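Ketska Clothes Folding, notes for readers of the set

Version 3, last changed December 28, 2023
Maintained by Sneha Tiwari. Corrections to Nikola Pawlak.

What is inside

The set is about folding clothes on a bed, in an ordinary bedroom. Many homes have no big table for this work, so the bed is the place where the clothes are spread, folded and put in a stack. There are 405 clips in the full set. Shirts and trousers make the biggest part, and 80 clips are of jackets and other heavy pieces with a collar.

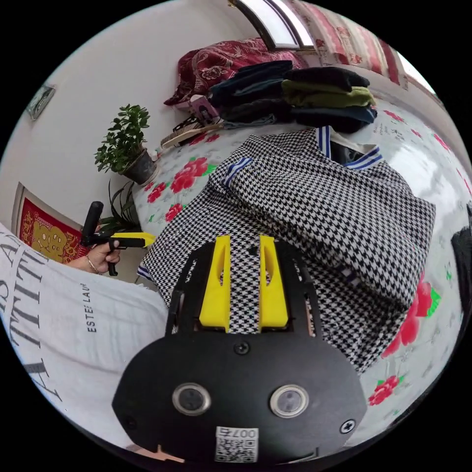 Heavy pieces are in their own folder, named "outer". We separated them after version 2, when Dardo Yáñez noticed that they take much longer than a shirt and made the average times difficult to read.

How the garments are named

Each garment has a short name made of the pattern, the color and the type, for example "houndstooth black-white jacket". If the collar or cuff has a different cloth, we write it after a plus sign: "+ striped trim, blue-white". The word "jacket" also covers coats, as our annotators did not agree where one ends and the other begins.
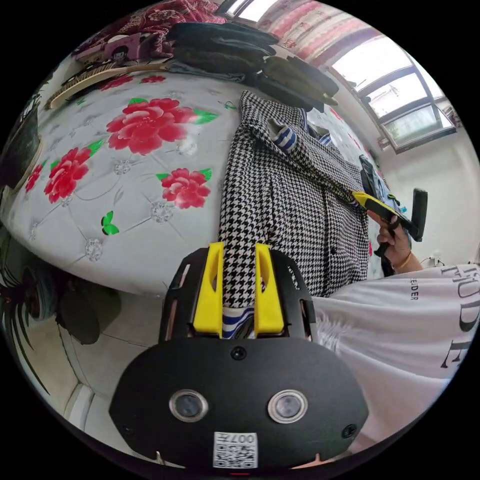

Buttons are written as "front buttons" and we do not say if they are open or closed. The bed cover gets one line too, because a cover with flowers makes the edge of a patterned garment harder to find. Please keep this line if you make a smaller copy.

Known problems

Some 4 clips in "outer" have the wrong color name. The list is in errata.txt.
The sleeve labels "left" and "right" mean the side of the wearer. In version 1 they were mixed.
Plants, quilts and small things on the bed have no labels.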